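Why do we put sticks in a cup? A quick explainer for kids

OK, quick one. Look round your home. Pencils, chopsticks, paint brushes, straws – long thin things get everywhere. They roll. They hide under the bed. Why?

Round things roll. A pencil with flat sides stops sooner, becuase it has to tip over every edge. A smooth round stick just keeps going.

So how do we stop them? Stand them up!

Try it. You need:
3 chopsticks
a cup or a plastic caddy
a bed or a rug (soft, so no clatter)

Drop one stick in. Does it stand straight? Nope – it leans. It rests on the bottom and on the side. Two places to push against, so it stays put. Add the others. Now they lean on each other too.

What if the cup falls over? Tall light cup, long heavy sticks – trouble. The weight is up high and it tips. A wide caddy is better. Wide bottom, low weight, hard to knock down.

Soft beds are tricky tho. The caddy can wobble when someone sits down. Push gently and see.

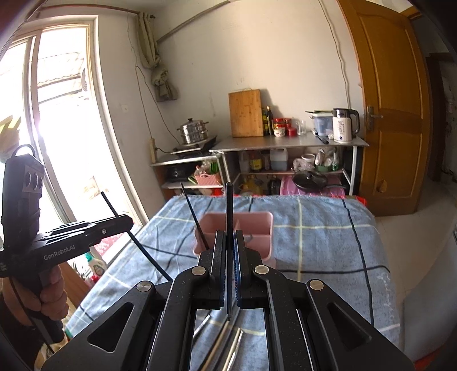 Next – sorting. Long ones with long ones, short ones with short ones. Kitchen sticks go back to the kitchen, and wash them first if they have been on the floor. Knives are NOT for this game. Leave those for a grown-up.

Want more? Lay a stick on a book and tilt the book slowly. When does it start rolling? Now try a pencil with flat sides. Which one went first? Draw what you saw.

From the Clovdale Kids page, Tidy Science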